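Billumance: a set of household utility bill notes

README, last touched in March

Billumance is a table of 2,441 lines typed up from the electricity and water bills of 166 households, most of whom kept their paperwork in a drawer and were glad to see it leave the house for a week. It was started by Imani Athumani, who wanted to know why her water bill doubled every time it rained. We still can't tell her.

What you get

There are two files. bills.csv has one line per bill: household number, month, utility, units used, amount due, amount paid. notes.csv has whatever was written on the bill by hand, copied as it stood, including the swearing. Names, meter numbers and street addresses are gone. If you find one we missed, write to Nyokabi Ondieki and she will be mortified and quick.

Known problems

The column called "paid" means paid eventually. Mwende Kinyua typed the first half of the file and used a blank for "didn't pay." Faraji Mwakyusa typed the second half and used a blank for "couldn't read it." They have discussed this. The "typist" column tells you whose blank you are looking at.
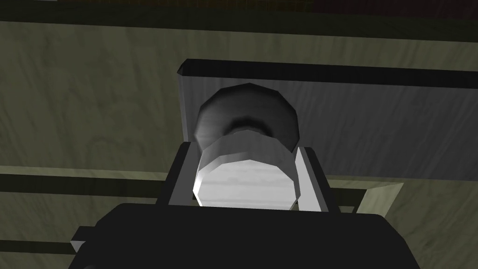
Months are the month printed on the bill, and the printed month and the month of use are distant cousins at best. Eight households got two bills for the same month with different totals. Both are in the file. Please don't average them; one household already tried paying the average and got a letter.

Water is in cubic meters, except in the Mfinanga bills, where it is in "units," a word the bills themselves decline to explain.

Good and bad uses

Fine for teaching people to clean a messy table, or for practice with missing values, of which we have a generous supply. Poor for predicting anyone's next bill.

Terms

Use it for anything that isn't selling people solar panels. Credit "the Billumance typists." Fixes go to Joyce Nyamweya, who reads them after 9 p.m. and prefers one fix per message.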